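Technology > Features > Robots at Work

The door is still the hard part

by Bergþóra Kirkegaard

When I visited the Tridow workshop in Gidstead in January, I expected to see a machine folding towels. It did fold them, slowly, and I was pleased. But the engineers wanted to talk about doors.

A towel forgives many mistakes. A door does not. The robot must find the handle, press it down far enough, and then move its whole body while the arm keeps hold. In the trial I watched, the machine opened the same door 72 times out of 100. On a door it had not met before, the number fell to 50. A child of five would do better, and would carry a biscuit in the other hand.

There is also the question of which door one may open at all. People read a notice and walk on without thinking. For a machine sent to fetch a box of screws, the notice is one more object on a flat surface, until somebody teaches it to care.
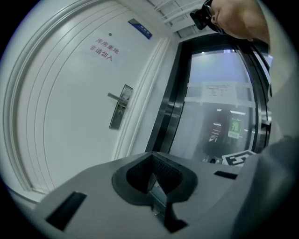
A lever handle and a storeroom warning on one door, "PUSH" on the glass one beside it.

At Hollenstein, where they make fittings for shops, the manager told me she would buy a robot tomorrow if it could bring stock from the back room without a person walking in front. For now she has a trolley and two patient colleagues. I think she will keep them for some years yet.

Related
Dristodero tries a robot on the night shift
Who irons the shirts?
Five kitchen jobs machines still get wrong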